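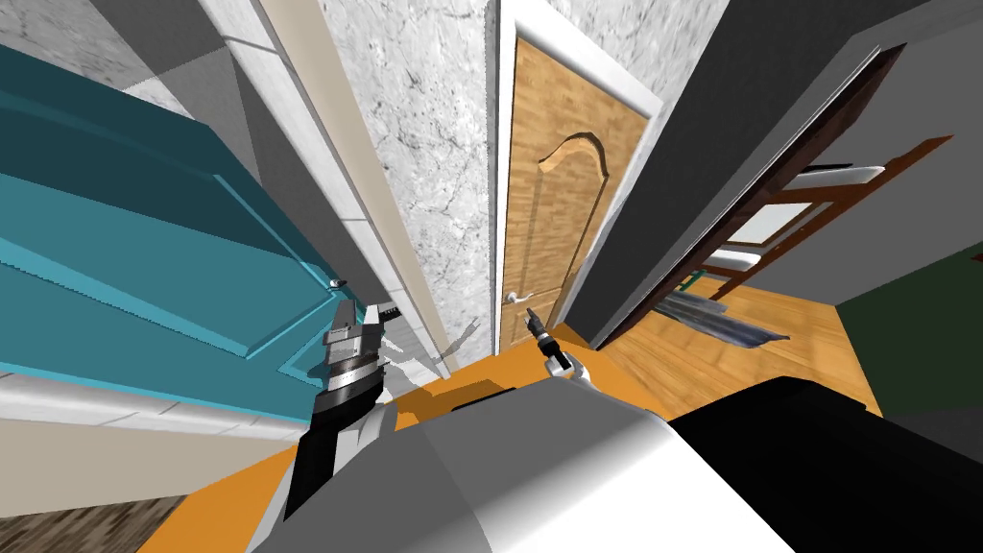

Two-arm robot in simulation, with the teal door to its left and the wooden door ahead.

Flerkent Open Day Set

Flerkent is a set of simulated household episodes recorded during the October open day at the Trindwood robotics lab. Visitors drove a two-arm robot through a virtual house from two operator desks, and every run was logged. This file covers what was recorded, how to load it, and what to watch out for.

Contents

The release has 1,000 episodes: 600 from the morning session and 400 from the afternoon. Together they hold 3,837 labeled segments. A segment is one short stretch of driving with a plain text label such as "reach", "back off" or "turn toward door". Labels were added after the open day by lab staff, working from replays.

Each episode folder contains:

meta.txt: session, desk number, task name
joints.csv: joint positions and gripper commands for both arms
views/: rendered images from the robot's body and wrist views
segments.csv: start step, end step, label

How the day ran

Doors opened at 10 a.m. Each visitor got a short talk at the desk, one practice run that was not saved, and then up to three saved runs. The morning desks used the Rurunov hand controllers. One pair stopped pairing over lunch, so the afternoon desks used keyboard and mouse. Motion in the afternoon files is more stepped as a result, and mixing the sessions without checking the desk number is a bad idea.

Visitors picked a task from a printed sheet. Handling tasks were the most popular with children, door tasks with adults. The Cheung renderer ran on one machine for both desks, and the queue was longest just before noon.

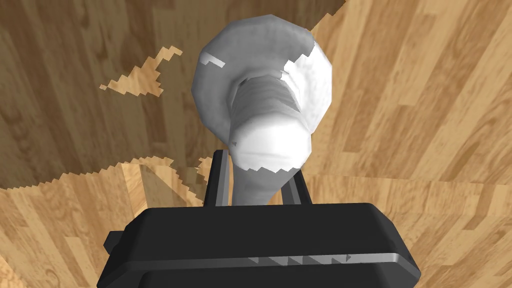
Known problems

Rendering. Some wrist views have jagged edges where two surfaces meet, on floors and on objects alike. We left these as they came out of the renderer.

Stray starts. A few visitors began moving before the start tone. Those steps are kept and labeled "early".

Missing labels. Runs stopped by the visitor before any contact have an empty segments.csv.
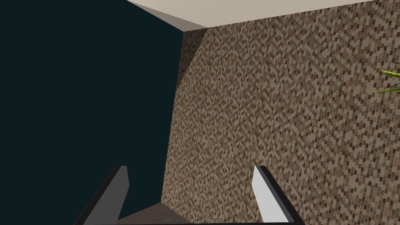 Approach segments start at the first deliberate arm motion and end when the gripper closes or turns away. Labelers were told to ignore small corrections shorter than ten steps. Many wrist views have nothing between the fingers, only background such as the speckled brown mosaic wall, and these are valid data. Please don't filter them out by looking for an object in the gap.

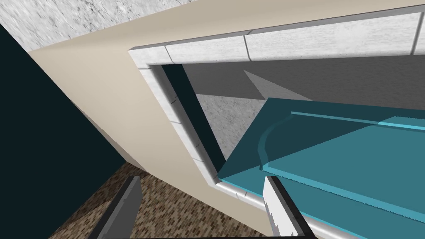

Object names in segments.csv come from a fixed list written before the open day. Labelers could not add to it, so some names are broader than users may want. Anything flat that could be lifted was entered as "panel", and see-through pieces like the teal slab over the recess in the beige countertop carry the extra tag "clear". Depth was not recorded for either session.

Loading

Run load_flerkent.py with the path to the unpacked folder. Add --session am or --session pm to load one half of the day. The script needs Python 3.9 or later and writes nothing to disk.

Changes

1.1: fixed swapped left and right columns in joints.csv for desk 2.
1.0: first release.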